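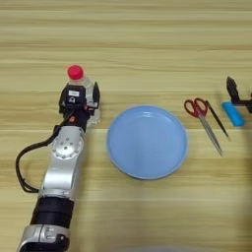 About Trinden

Trinden is a small independent language school for adults. We teach English to people who have recently moved here, and we run evening courses in Portuguese, Polish and Swahili for anyone who wants to learn them. The school opened with 5 learners and one borrowed classroom. We now have 18 part-time teachers and places for 100 learners each term.

What we teach

Most of our learners come for general English, at levels from complete beginner to upper intermediate. Beginners spend the first two weeks almost entirely on speaking and listening. Reading and writing come in after that, with forms, letters from the council, bus timetables and job adverts used as classroom material. We don't follow a single coursebook. Teachers work from a shared folder of units that the school has written and revised over the years.

We also offer a short course called Edex, for learners who already speak English well but need it for work. It covers phone calls, handover notes, minutes and complaints. Edex runs in the evenings and can be taken on its own.

Zamani is our Swahili programme. It began as a conversation group for parents whose children were learning the language from their grandparents, and it still has a family feel. Children over eight may sit in with a parent at no charge.
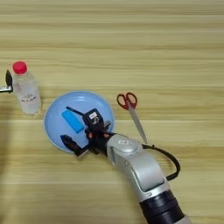

Water bottle on the table.

How classes work

Groups are kept small. Every new learner has a placement talk before joining — it is a conversation, with no written paper — and can change group in the first fortnight if the level is wrong. Lessons last ninety minutes with a short break. Tea and coffee are in the kitchen on the first floor, and learners are welcome to bring their own food.

Homework is set once a week. It usually takes an hour or less. Learners who miss a lesson can collect the worksheets from the office.

Our building

We moved to our present rooms above the Wonero arcade in March 2023. There are four classrooms, a reading room and an office. The reading room holds our lending library of 1,001 books, most of them easy readers, picture dictionaries and short novels. Books can be kept for three weeks. There is a lift from the arcade entrance, and the side door on the car park is step-free.

Fees and enrolment

Fees are charged by the term and can be paid in instalments. Reduced fees are available to learners on a low income. We ask for one document as proof — a benefit letter or payslip is enough.

Enrolment for the summer term opens in May. Forms are available from the office during opening hours, and staff can help you fill one in.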